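Chapter 3
Simulation Before Hardware

3.1 An open day at Trarnham

On 21 August 2024 the Lindqvist laboratory at Trarnham opened its doors to 50 visitors from local firms and colleges. Most of them expected to spend the day watching arms move parts from one bin to another. The first session was held at a row of desks, where Xiomara Brannigan ran a block-handling task in a simulator called Nomen and put the output on a wall screen. The hardware session came after lunch.

This chapter follows the same order. A task is first built and tested in simulation, then moved to a physical cell. The reader who has worked through Chapter 2 already has the coordinate transforms needed for both stages.

3.2 What the visitors were asked to do

Each group received a one-page sheet with a task statement: select one block from a group of blocks and name the faces on which a two-finger grasp could close. The groups had 14 minutes. They worked from single rendered views, with no depth values and no access to the model files.

The answers differed more than the staff had planned for. Some groups chose the nearest block because it was large in the view. Others chose the block with the most visible surface. One group declined to choose, on the grounds that a single view gave no measure of the gap between neighboring blocks. Brannigan accepted this last answer as correct under the wording of the sheet, and the wording was changed before the next group sat down.

Two terms from that discussion are used throughout the chapter.

Occlusion: the hiding of one object, or part of one, by another object that lies closer to the viewpoint.

Clearance: the free space next to a face, measured along the direction in which a finger must approach.

Occlusion is a property of the view. Clearance is a property of the layout. A block may be fully visible and have no clearance, or be mostly hidden and have plenty. Figure 3.1 should be studied with both terms in mind. Note in particular how much of the cyan piece is hidden by the cubes in front of it.
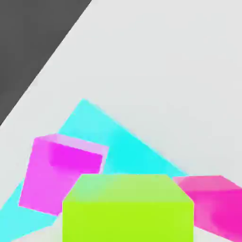

Figure 3.1. Simulated view of three cubes and a flat cyan piece on a light gray surface. The lime-green cube is nearest the viewpoint.

The soft, even lighting in Figure 3.1 gives no hard shadows, so shadow edges cannot be used to judge height or contact. Section 3.4 returns to this point and compares renders made under several light settings.

Noemi Holloway, who led the afternoon session in the Jandley cell, began with the same task sheet and a set of physical blocks. Her procedure had 18 steps, listed in full in Table 3.1. The first of them, calibration of the camera against the table, is the subject of the next section.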